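Randbridge Lunch Counter, staff meeting, April

Opened at 3:15 p.m., once the last chair had been found. Minutes of the previous meeting were approved by everyone who had read them, and by several who had not.

1. Burgers. The Stellovwood order stands at 200 sesame buns. A motion to try plain buns got 2 votes and a long silence. Sesame stays.

2. Lettuce. It is to be kept in a clear container where the whole line can see it, which should end the monthly debate over whether we have any.

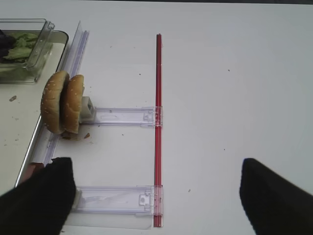
3. Crumbs. The white tabletop shows every one of them. The proposal to buy a darker table was declined as cheating. Wipe it between orders, and wipe the tray too, rim included.

4. Suppliers. Borkowska has again billed us for 100 lids we did not ask for, invoice 3298. A letter will go out. The last letter produced more lids.

5. Any other business. Prirnside wants its cooler back. We would like to know which cooler.

Closed at 4:05 p.m. Next meeting in May, bring your own chair.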